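Foro técnico > Embalaje > Hilos
Etiquetas: caja rígida, cartón, tolerancias, ecommerce
Publicado en diciembre por Skindura

1/ Hilo sobre cajas rígidas de tapa y fondo para electrónica pequeña. Me centro en la holgura entre las dos piezas, que es donde se van casi todas las reclamaciones que veo.

2/ Holgura es la diferencia entre la cara interior de la tapa y la cara exterior del fondo. Se mide con el papel de forro ya pegado. Quien la calcula sobre el cartón gris desnudo se come dos espesores de papel más la cola.

3/ Si es escasa, la tapa hace vacío y no baja. Si es excesiva, el fondo se cae al levantar la caja por la tapa. El margen útil es estrecho y cambia con la humedad del almacén.

4/ Pondard, el taller con el que trabajo, acondiciona el cartón a 52 % de humedad relativa antes de ranurar. El proveedor anterior trabajaba a 33 % y las tapas llegaban apretadas en cuanto pasaban unos días en costa.

5/ Prueba de caída de tapa: se levanta la caja cerrada, vacía, sujetando solo la tapa, y se cronometra hasta que el fondo se desliza entero. Yo acepto a partir de 3 segundos. Con producto dentro hay que repetirla, el peso lo cambia todo.

6/ Muestra: 100 unidades por lote, tomadas de palés distintos. Coger las de arriba del primer palé no es muestrear - son las que menos compresión han sufrido. 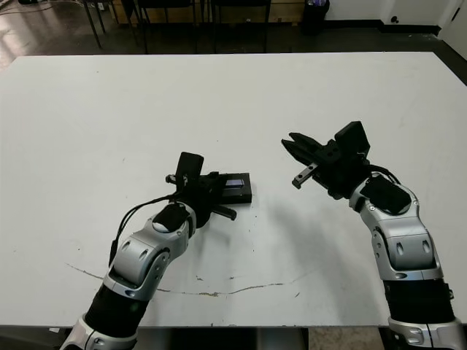
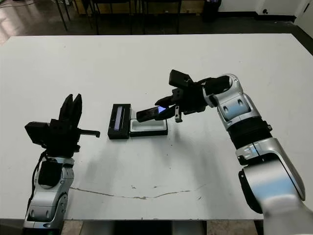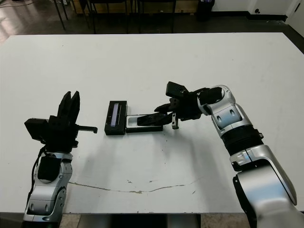 Mesa blanca y objetos pequeños en las tres tomas. En la primera, caja negra rectangular.

7/ Sobre el negro: el forro mate sin laminar marca cada roce. Con laminado antihuella aguanta mejor, pero la cola agarra peor en los cantos vueltos. Pedid prueba de despegue en esquina, en el centro de la cara no falla nunca.

8/ Etiquetas en la tapa. Adhesivo removible sobre laminado suave se levanta por los bordes. El permanente se queda, y al retirarlo arranca la película. Khattak tiene un intermedio que me ha funcionado, con la pega de que el pedido mínimo es alto.

9/ Cuna interior: cartoncillo troquelado mejor que espuma si el producto pesa poco. La espuma recupera mal después de meses comprimida y el aparato acaba bailando. Dejad una muesca para el dedo, sin ella el usuario vuelca la caja.

10/ Transporte. La caja rígida no es embalaje de envío, aunque Lallov la venda como tal en su catálogo. Necesita un exterior de onda con algo de cámara en las esquinas. El golpe en arista abre el forro antes de deformar el cartón.

11/ En el pliego pongo siempre: cotas interiores, sentido de fibra, espesor del forro, humedad de acondicionado y método de la prueba de caída. Si falta el método, cada parte mide a su manera y la discusión dura semanas.

12/ Pendiente para otro hilo: cierres con imán. Ahí la holgura se calcula de otra forma y todavía me faltan datos del lote de invierno.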